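How to Test Whether a Gripper Can Clear a Tray of Small Items

Most claims about household robots fall apart on small objects. Folding a towel makes a good video, but clearing a tray of odds and ends is the chore people want done. The procedure below gives you a number you can compare between machines.

1. Pick one tray with low walls. Put in a few unlike items: something that rolls, something limp, something with a base. A thread spool, hair ties and a small suction holder cover all three.

2. Set the tray on a soft surface. A bed is harder than a table, as the tray tilts when a finger presses on the rim.

3. Open the fingers wider than the item before you descend. On a spool lying on its side, decide first whether to close on the two flanges or across the core. Record which one you chose.

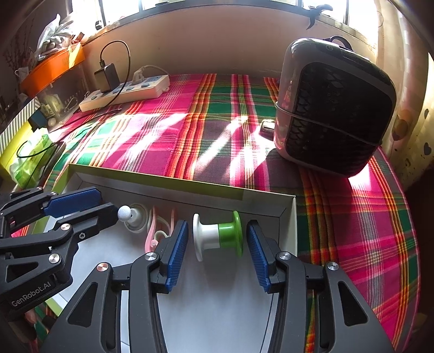
4. Run 81 attempts per item, resetting the item by hand each time. Score a pick only if the item clears the wall and lands in the target bin. A drag up the side counts as a miss.

5. Repeat in the afternoon with direct sun on the bedding. Patterned sheets and hard shadows affect the camera more than the fingers. Do not adjust exposure between runs.

6. Log the time for each pick. If the median exceeds 17 seconds, a person is faster and the chore is not automated in any useful sense.

In our June runs, the Vorken controller handled the spool well and failed on hair ties 4 times out of 5 – two loops tangled together were treated as one object. Karim Haddadin retrained it on 3752 more grasps. Spool results did not change. Hair ties improved, but it still cannot separate a tangled pair.

Related
Calibrating finger width on the Hesell wrist
Prulach bins: which size to buy
Lacroix suction cups on fabric
Can a robot load a dishwasher yet?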